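Shiny and Dull: How Surfaces Send Back Light
Plellgate Science Pages > Light > Page 5
Text by Darius Kļaviņa

Most things do not make their own light. A spoon, a wall and a shoe can be seen only when light from somewhere else lands on them and bounces off toward your eyes. This bouncing is called reflection. The way a surface reflects light decides whether it looks shiny or dull.
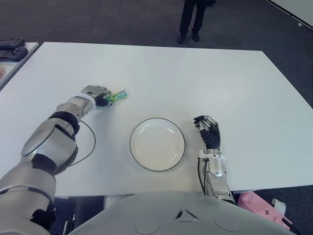
Last changed: February

The rule of reflection

Light travels in straight lines until it meets something. When a thin beam of light hits a flat mirror, it leaves at the same angle at which it came in. A beam that arrives at a steep angle leaves at a steep angle. A beam that arrives at a low angle leaves at a low angle, on the other side.

A ball rolled against a wall does nearly the same thing. Roll it straight at the wall and it comes straight back. Roll it at a slant and it goes off at a slant, away from you. The ball is slowed by the floor and may be spinning, so its path is less exact than that of light.

Scientists measure both angles from an imaginary line that sticks straight out of the surface. This line is called the normal. The word has nothing to do with being ordinary. It comes from a Latin word for a carpenter's square.

Smooth surfaces

On a very smooth surface, all the light coming from one direction leaves in one direction. The pattern of the light is kept, and you may see a picture of the things nearby. This is called specular reflection. Mirrors, still water and polished metal all do it.

A curved smooth surface follows the same rule at every point, but the points face different ways. The picture is therefore stretched or squeezed. Look into the bowl of a clean metal spoon and your face is upside down. Turn the spoon over and your face is the right way up, and small.

Rough surfaces

Paper feels smooth to a finger. Under a microscope it is a mat of tangled fibers, with bumps and pits facing every way. Light that hits it obeys the rule of reflection at each tiny spot, and some of it goes a short way into the paper before coming out again. The result is that light leaves in all directions. This is diffuse reflection. A surface that reflects this way is called dull, or matte.

A matte surface looks much the same brightness from wherever you stand. A shiny one has bright patches, called highlights, that move when you move your head.

Shiny or dull has little to do with color. Black shoe polish is dark and shiny. Chalk is white and dull. A black surface takes in most of the light that reaches it, and a white surface sends most of it back.
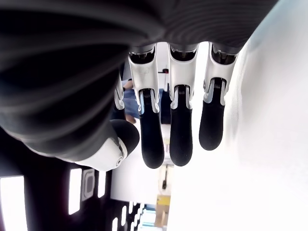

Glossy metal and matte black rubber side by side.

In between

Many surfaces do 2 things at once. Gloss paint is a good case. The clear outer layer is smooth and gives a highlight. The colored grains underneath scatter light and give the paint its color. Apples and glazed cups work in the same way.

Water can change how a rough surface reflects. It fills the small pits and makes a smoother top layer, so a wet road at night shows streaks from street lamps. A dry road does not.

Makers of paint use an instrument called a gloss meter. It shines a beam at a surface at a set angle and measures how much light comes off at the matching angle. A high reading means a shiny surface.

How smooth is smooth?

A surface acts like a mirror when its bumps are much smaller than the waves of light. Those waves are very short, far less than the width of a hair. The main mirror of the Senis telescope at Plellgate is over 900 millimeters wide, and it had to be polished until no bump was large enough to blur a star. The telescope room is open to school groups on Friday.

Try it: foil test

You need 2 pieces of kitchen foil and a flashlight.

Leave the first piece flat. Crumple the second piece into a ball, then open it out gently without rubbing it smooth. Make the room dim. Shine the flashlight at each piece from the side and look at the wall behind.

The flat foil should throw a fairly clear patch of light. The crumpled foil should throw many small patches, spread over a wide area. The metal is the same in each. Only its shape has been changed.

Do not shine the flashlight into anyone's eyes.

Words on this page

Diffuse reflection: light leaving a surface in many directions.
Highlight: a bright patch on a shiny surface.
Matte: not shiny.
Normal: a line at right angles to a surface.
Specular reflection: light leaving a surface in one direction, as from a mirror.

Next page: Why Water Bends a Straw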